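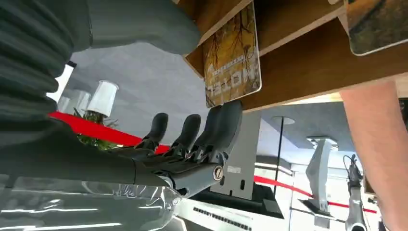 Robotic hand with the fingers raised, next to a wooden shelf.

Visit report: Presholm playout and catalogue centre, November

Presholm prepares films and series for streaming services that do not run their own preparation department. Its largest client by volume is Lulis, a subscription service with a monthly catalogue change on the first of the month. The visit lasted from 9.30 in the morning until mid-afternoon and covered intake, quality control, subtitling and scheduling. Marlene Sutherland, head of operations, led the group. Photography was not allowed in the viewing rooms.

Intake

Files arrive from distributors over a private link or, less often, on hard drives. Each title is logged in Weldu, the in-house database, and given a rights record before anyone watches it. The rights record holds the start date, end date, territories and permitted languages. For the coming Lulis update there were 104 titles in the queue, counting each season of a series as one title. Late deliveries are flagged in amber five days before the release date and in red two days before.

Most faults at this stage are clerical. Episode numbers do not match between the file and the contract, or a distributor sends the cinema version when the television version was licensed. Maxence Hoarau, who runs the intake desk, keeps a written log of these by supplier and sends it out each quarter.

Quality control

Every file goes through an automatic check for black gaps, frozen picture, sound level and missing audio channels. A person then watches the opening, the end credits and a sample from each reel. New series are watched in full; older library films are not, unless the automatic check fails. The viewing rooms are small, with grey walls and one screen each. The screens are recalibrated once a month.

I asked about older comedies with mono sound. These are passed as mono and labelled as such. Presholm does not create a false stereo track unless the distributor asks for it in writing.

Subtitles

Subtitling is done in 11 languages. The Spanish desk is run by Remedios Iglesias and was the only one we saw at work. Reading speed is capped per client, and the Lulis cap is lower than most, so dialogue in fast scenes has to be shortened. Timing is adjusted to shot changes by hand. A feature film takes about two working days from transcript to approved file.

Scheduling

The release calendar is built in Kavico, a separate program that reads the rights records but cannot change them. Titles leaving the service are handled on the same screen as new arrivals. Removal happens at midnight local time in each territory. A viewer who has already pressed play can finish the film.

Anselmo Arroyo showed a draft of the December page. Christmas films had been grouped in their own row, with the rest sorted by genre. Artwork was still missing for several of them.

Practical notes

Visits are open to trade and to media students, by written request to Vega Nieto. Bring photo identification. The canteen closes at 2 pm, and the car park barrier needs a code from reception.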